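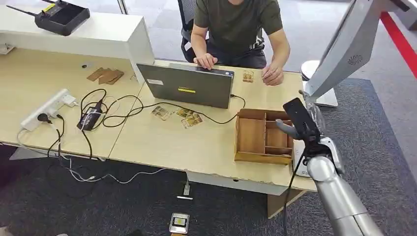 I have been trying to learn Croatian for four years now, and I have finally reached the stage where I can be misunderstood at full speed. Up to last spring I could only be misunderstood slowly. I did the apps, I did the evening class at the college (twice, same level, same book), and I had a streak of 267 days on one called Primarach that taught me to say the horse is reading the newspaper. What got me moving in the end was picture cards. Small ones, one at a time, stood up on the desk next to the laptop where you can't help looking at them, and you have to talk about whatever is on the card until you run dry. No English allowed, no looking things up.

The cards were Hrvoje's idea. Hrvoje Begović has been teaching me over video on and off, and he has very little patience for grammar tables, which suits me because I had already filled two notebooks with them and could not order a coffee. In the first lesson he asked me what I'd had for breakfast and I told him, in the correct case, that I was a small egg. He let me carry on for quite a while before saying anything.

If you've never met the cases, there are seven of them, and every noun changes its ending depending on what it's up to in the sentence. So do the adjectives. So do people's names! You call somebody across the street and their name has a special ending for being called across the street. I found this charming for a week or so and then I found it exhausting, and now I've come back round to charming again, mostly.

Anyway, the cards. I bought a box from a shop called Mateos, the kind meant for small children: a boat, a goat, a woman with an umbrella, that sort of thing. 199 cards, and the first evening I managed one and a half. The boat went all right. Boat is brod, it's blue, it's on the sea, I like the sea, my uncle had a boat (he didn't, but I knew the word for uncle). Then I got the goat and found I had nothing at all to say about a goat. I sat there. I said it was white. I said it was not a boat.

What changes after a month or two is that you stop reaching for the word you'd use in English and start going round the houses with the ones you've got. I didn't know umbrella, so I said the thing for rain that you hold. I didn't know drawer, so it was the box that lives in the table. Hrvoje says that's most of speaking a language and the rest is listening to your in-laws, though he may have been complaining about something specific that day.

I keep a word list too, in an old notes program called Livard that hasn't been updated in years and crashes if you paste anything in. It's at 3,011 entries. I'd guess I can produce a third of them when somebody is looking at me, and the number drops sharply on the telephone. Words I've looked up more than ten times and still don't have: eyelash, to borrow, thumb, nephew, and whichever one of tomorrow morning and this morning I need at the time.

In April we went over for a fortnight and I got my first proper test at the bakery. I'd rehearsed on the walk down the hill. Two rolls with cheese, one without, and a loaf, sliced, please. I got the whole thing out, endings and all, and the woman behind the counter answered me in Croatian and kept going – something long, with a question at the end of it. I said yes. I came home with the three rolls, the loaf, and a very large tray of something with spinach in it, and we ate that for two days.

It was lovely, mind you. I went back and asked what it was called and wrote it down on the bag. The bag then went in the recycling, so that's one for the next trip.

I'm on the second box of cards now, made by Brekik, and these have jobs and buildings on them. Last night's was a fire station. I did nearly five minutes on it, including a bit about a cat, and I only said egg once.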